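Subject: Re: [grippers] ribbed pads or plain ones for knits?
Date: 9 August 2019

On the Drulska list someone wrote:
> We've been running the Grurex fingers with the plain pads and they do
> fine on towels and shirts, but anything knitted slides out on us about
> half the time. Has anyone tried the ribbed ones on sweaters? And do
> they snag? I'd hate to order a set and wreck a pile of woollies.

Hello all, and what a nice question to come back from vacation to!

Yes, I have tried them, and I've grown very fond of them. I put the blue ribbed pads on my hand-held gripper back in June and have done 600 grasps with them so far, nearly all on folded clothes and bedding. Before that I had the plain ones on for longer than I care to admit, mostly out of laziness (the screws on mine are fiddly and I kept losing the little driver).

On knits the ribs bite sooner, so I can close more gently and still lift. With the plain pads I was always squeezing harder and harder and then dragging half the stack along with me.
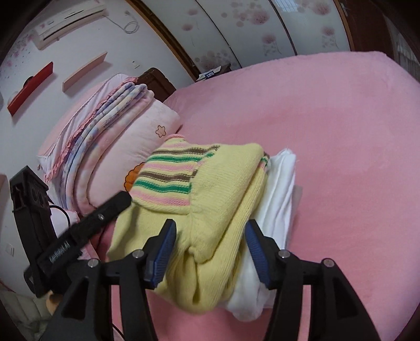

Ribbed pads closing on a folded yellow sweater, with a white cloth underneath.

You do have to watch your approach, though. If one finger goes in lower than the other, you can easily pick up whatever is lying under the sweater too, and I still do that more often than I'd like. Coming in slower helped me more than changing the angle did.

As for snags, I've had one, on a very loose old cardigan, and I'd call that the cardigan's fault. I do wipe the ribs every 50 grasps, as they collect fluff like you wouldn't believe.

I haven't tried the Baltska pads, so if any of you have a set I would dearly love to hear how they compare on thin cotton, where I think the ribs are a bit much.

Warm wishes to everyone,
Deng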